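Plirbridge votes to keep its town clock wrong

PLIRBRIDGE — Residents packed into the upstairs room of the Jalier Street library last night and voted to leave the town clock exactly as it is, which is 11 minutes fast.

The vote closes, at least for this year, an argument that has run on and off since the clock went up over the old grain exchange in 1858. It also disposes of a proposal from the town council to spend part of the October maintenance budget on having the movement regulated, a word that drew a low murmur from the back rows when it was read out.

The clock was built to run fast. According to the exchange's minute books, which the library keeps in a cabinet upstairs, the directors wanted farmers from the Wamstead side of the river to stop missing the afternoon train. They asked for ten minutes. The clockmaker gave them ten, and the eleventh seems to have arrived by itself sometime before the First World War and liked the view.

The train stopped running in the 1950s. The station is a carpet store. The clock has gone on hurrying people toward it.

Under the council's plan, a contractor would have stopped the clock for 2 weeks, cleaned it, reset it and fitted an electric corrector to hold it to the right time. The council's report called this "a modest investment in public accuracy." Supporters pointed out that visitors are confused, that a wedding party once locked itself out of its own reception, and that every phone in the county now contradicts the largest public object in town.

Opponents did not dispute any of this. Their position was that people in Plirbridge know what time it is, and that visitors will learn.

The meeting was set for seven in the evening. Half the audience came at seven by the clock and had the good chairs. The other half came at seven by everything else and stood along the radiators. The chair opened proceedings by asking that all remarks be kept to three minutes, and was asked from the floor whose minutes those would be.

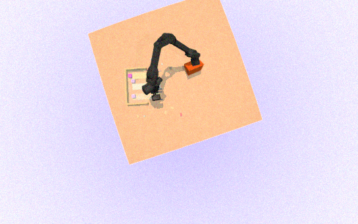 Business owners were split along lines that will surprise no one who has shopped here. The Theodorakopoulos bakery, which has sold rolls across from the exchange for three generations, opens by the clock and closes by the radio, and so works a slightly longer day than it advertises. The bakery submitted a letter in favor of leaving things alone. The bank, which opens by the bank's own time and has never once been early, submitted a letter in favor of the repair.

The bus company took no side. Its letter noted that drivers on the Wamstead route are instructed to ignore the clock, and that passengers who go by it tend to be standing at the stop when the bus comes, an arrangement the company described as satisfactory.

A good part of the evening went to the question of New Year's Eve. Plirbridge celebrates at midnight on the clock, goes quiet, and then celebrates again when midnight reaches the rest of the time zone. The fire department said it would prefer one round of fireworks. A speaker near the window said that the gap was the only part of the night when anybody had a real conversation, and got the longest applause of the meeting.

There was also a compromise. It called for a small brass plate to be mounted under the clock face, giving the number of minutes to subtract. This was popular for as long as it took someone to ask how big the plate would have to be for a person to read it from the sidewalk. The estimate came back larger than the clock. A revised version, with the plate at eye level by the door, failed on the grounds that anyone standing at the door would already be inside the bakery's line and past caring.

The repair estimate itself got a rough reception. The contractor's quote listed the cleaning, the corrector and scaffolding, then a separate charge for evening work, to be calculated from the time shown on site. The council's lawyer asked that this be clarified in writing.

Someone asked whether the clock could at least be checked, to confirm that it is still fast by the amount everyone says. The council said it had been checked twice this spring, with the same result each time. It gains nothing and loses nothing. As far as anyone can tell it keeps excellent time for a place slightly to the east.

The vote was by show of hands, and the motion to repair failed by 30. Several people who had spoken in favor of it were seen voting against. One explained on the stairs that she still thought the clock should be right, but that she had a dentist's appointment in the morning and had never been late for one in her life.

The money set aside for the work will now go to the gutters on the north side of the exchange, which have been dripping on the bus stop for long enough to have supporters of their own. A date for that job has not been set. The council said a notice with the start time would be posted on the door, and promised, after a question from the floor, to say which time it meant.

Wamstead's own council, which sent an observer, has a clock too. It stopped during a storm some years ago and stands at twenty past four. The observer told the room that there had been complaints at first, and that these had died down, and that a number of people over there now make a point of being on the bridge at twenty past four to see it be correct. He was thanked for coming and asked no questions.

The meeting closed at ten past nine by the wall clock in the library, which the librarian sets by her phone. By the exchange it was already twenty-one minutes past, and the bar on Jalier Street had called last orders.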